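I'll say it plainly: I don't want another vacuum cleaner. We had a Hashemi upright for 3 years and I spent half of that time picking hair out of the roller with nail scissors. When it packed up in January I got the broom out of the cupboard, meaning to use it for a week, and I still haven't ordered a new one.

A broom is quick! You see some bits on the floor, you fetch it, you're done before you'd have unwound the flex. I know this doesn't work with carpet (my sister-in-law in Trekumham has carpet even in the bathroom, so we've agreed to differ). But on tiles, in a small room where half the floor is taken up with shelves and a fan and whatever came in from the car, I'd take a broom and dustpan every time.
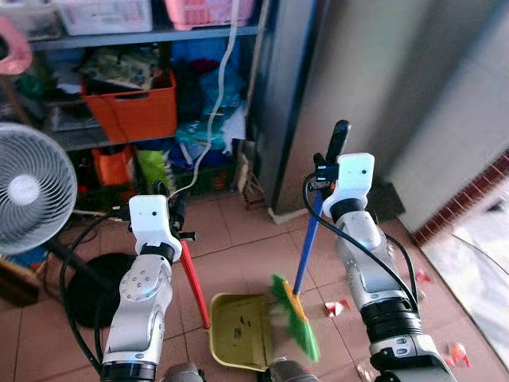

And get a wide pan, please. The narrow ones leave you chasing the same scrap of paper all over the room – mine was like that until I gave up on it. Bright colours are good too, if only for finding the thing again when somebody's put it back in the wrong place.

The one thing I haven't solved is that thin line of dust at the lip of the pan. You pull back, sweep, pull back again, and there it still is, only thinner. My mother used a damp cloth for it. I mostly use my sock.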